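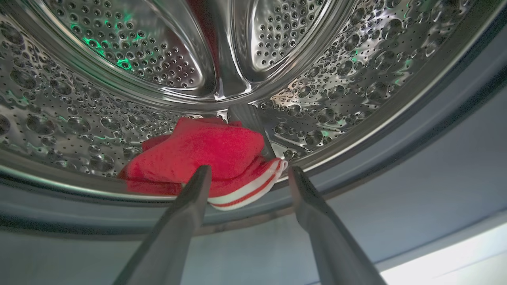

Two grey fingers and a crumpled bit of red washing in the drum, Pleluvo workshop, Lodadholm.

I'd been told Quentin Renaud was a hard man to get talking, so I'd brought a long list of questions with me. I got through two of them. By the time I'd found somewhere to put my coat he was already on to run 851, the one I'd come to hear about, and doing all the noises as well.

"It groaned," he said. "You know when a wardrobe gets dragged over a floor in the flat above you? That. I was at my desk with my back to it and I thought, who's moving furniture?"

It was the washing machine that was moving. Mets, the laundry robot that Pleluvo has been building here in Lodadholm, had reached in to fetch something small from the bottom of the drum, closed its fingers and started to pull. What it had hold of was the rubber seal round the door. It pulled for 11 seconds before Quentin got to the stop button, and in that time it walked a full-size front loader a hand's width across the floor, with the hoses still on at the back.

I asked if he'd been frightened and he thought about it for a good while (I liked him for that).

"At the time, no. You just hit the button. In the evening, yes, a bit. My colleague had been kneeling next to that machine in the morning, sorting out the drain hose. If she'd been there with her arm round the back of it, well. I didn't sleep brilliantly."

So how does a robot mistake a door seal for a sock? I'd assumed the camera had got it wrong, and so had everyone at Pleluvo to begin with. They spent days going through the pictures. Quentin says the camera side was fine, and that it had picked out the right thing in the right place. The trouble came afterwards, in the last little bit of the movement, when the fingers are down in the bottom of the drum and closing.

"Rubber is horrible," he said, with real feeling. "It folds, it grips, it's soft like cloth is soft. The fingers close on a fold of the seal and the sock together, and the hand says, yes, I've got something, it's about squashy enough, off we go. And cloth drags, you see? Wet towels drag like mad. So we had taught it that a bit of resistance is normal, keep going, it'll come."

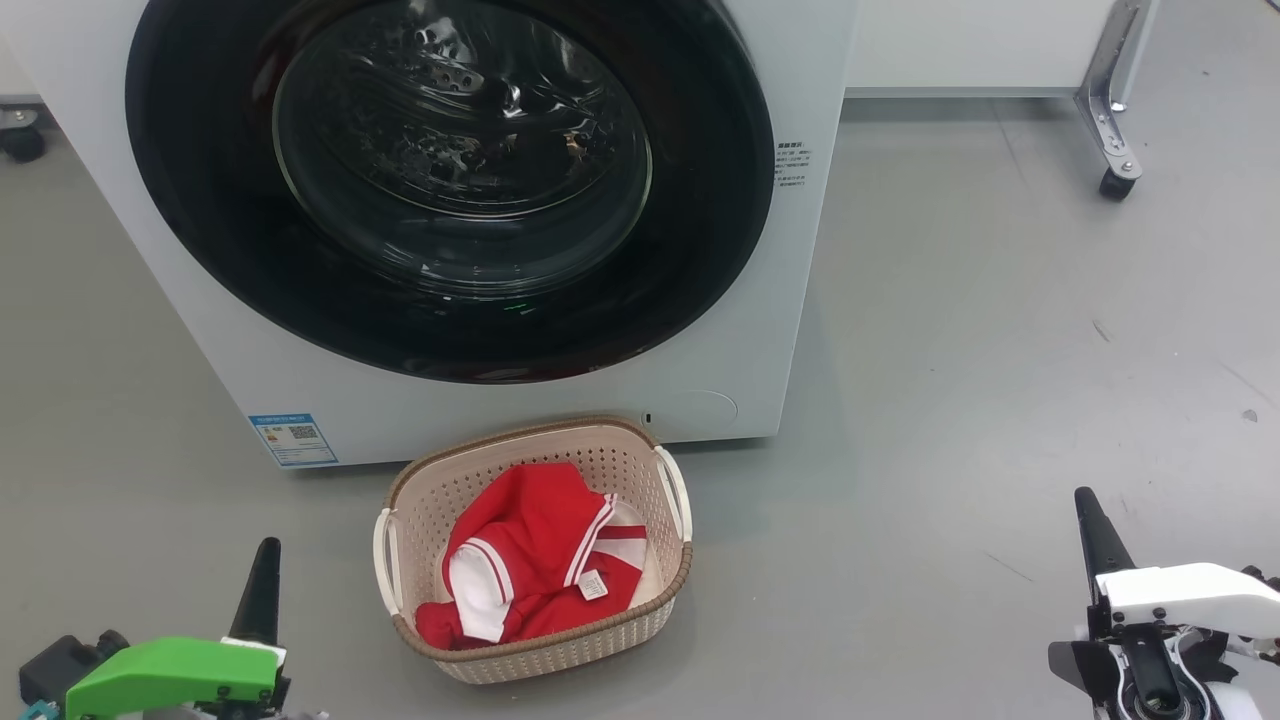 The part he's least proud of is how much resistance counted as "a bit". There was a limit on how hard the arm could pull, and everybody believed it was a low one. It had been low. Then in December they'd had a run of trouble with heavy bedding, sheets wound up into a rope, and somebody raised the limit to 200 newtons so the robot could get them out. It worked, the sheets came out, everyone was pleased, and the number stayed where it was.

"Somebody?" I said.

"Me," said Quentin. "I wrote a note to put it back. I found the note. It was in my jacket."

Two hundred newtons is a fair old tug, if you're wondering. He got me to pull on a luggage scale hooked to a radiator pipe (which I'm not sure was a wise choice of pipe) so I could feel it, and I had to lean back. You wouldn't want it round your wrist.

I'd read that there was a second limit, a proper safety one that lives in the arm's own controller and can't be fiddled with from a laptop. There is. It was set for a knock, he explained, a sudden bump against something or someone. A slow steady pull didn't look like a knock, so it never tripped. I said that sounded like rather a big hole.

"It's an enormous hole! We had tested it lots of times, and always by hitting things. We hit foam, we hit a melon, we hit me. We had never tested it by holding on to something that wouldn't let go."

Mets was switched off for four weeks after that. Pleluvo has a second site over at Evusdale where they do the trials in people's homes, and those were stopped the same afternoon, which I gather led to some pretty lively phone calls. Quentin made them himself. One of the families, he says, was mostly upset at having to do their own washing again.

I wanted to know what's different now. The pull limit is back down where it was, for a start, and it resets itself every time the robot is switched on, so a note in a jacket no longer comes into it. The hand has to give a small tug first and check that the thing it's holding has moved along with it. If it hasn't, it lets go, backs out and has another try from a different angle. After a third failed go it stops and asks for a person. And there's a time limit on any pull at all, whatever the force.
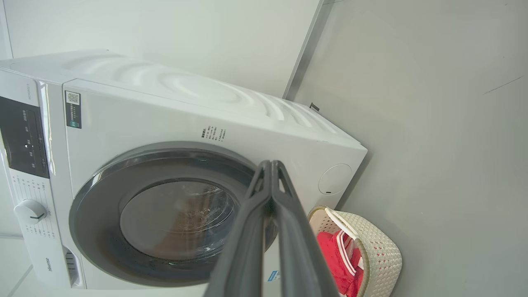 The other change is much less clever, and I think it's his favourite. The machine is now pushed back until it touches the wall stop, and there's a thin cord from the machine to a switch. If the machine shifts, the cord goes tight and the arm loses power. "It cost less than my lunch," he said. "It doesn't know anything about socks. I love it."

Does it make the robot slower? Oh yes, he said, painfully. Each item takes longer because of the little test tug, and bedding is back to being a nuisance. They still haven't got an answer for the sheets. At the moment a person does the sheets.

I asked whether he'd have told me any of this if word hadn't already got round, and he went a bit pink. Probably not in such detail, he admitted. But he'd written the whole thing up on 17/02/2024 and sent it to everyone at both sites with his own name against the December change, and after that, he said, telling a stranger wasn't so bad. Two people wrote back to own up to settings they'd left raised as well. One of them was on the arm that handles the detergent, and he wouldn't tell me any more about that one.

On the way out I asked what had become of the sock from run 851. It came out with the next wash, he said, and went in the basket with everything else.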